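Chapter 3
Lighting the Interior Workspace

A room may have enough light and still be hard to work in. The meter reading at the desk or bench gives only the amount of light that arrives there. It does not record where the light comes from, how it falls across nearby surfaces, or how far the eye must adjust when it moves from the task to the wall behind it. This chapter treats these three matters in turn and returns to quantity in Section 3.4.

Large pale surfaces have a strong effect on the result. A white top reflects most of the light that reaches it, and in a dim room it becomes the brightest thing in view. The ratio between task and surround - the contrast ratio - is then set by the finish as much as by the lamps.
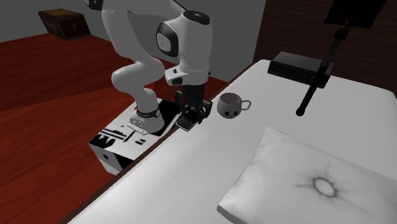 Wenche Hedlund objects that ratios of this kind are applied too freely. In her survey of 109 workrooms at Dudstead, complaints followed the position of the lamps more closely than the ratio, and 17 of the rooms that met the limit were still rated poor by the people using them.

Her finding does not remove the need for a limit, but it does affect the order of work. Lamp position is settled first, finishes second, and output last. The worked problem in Section 3.2 follows that order for a room with one window and 12 ceiling fittings.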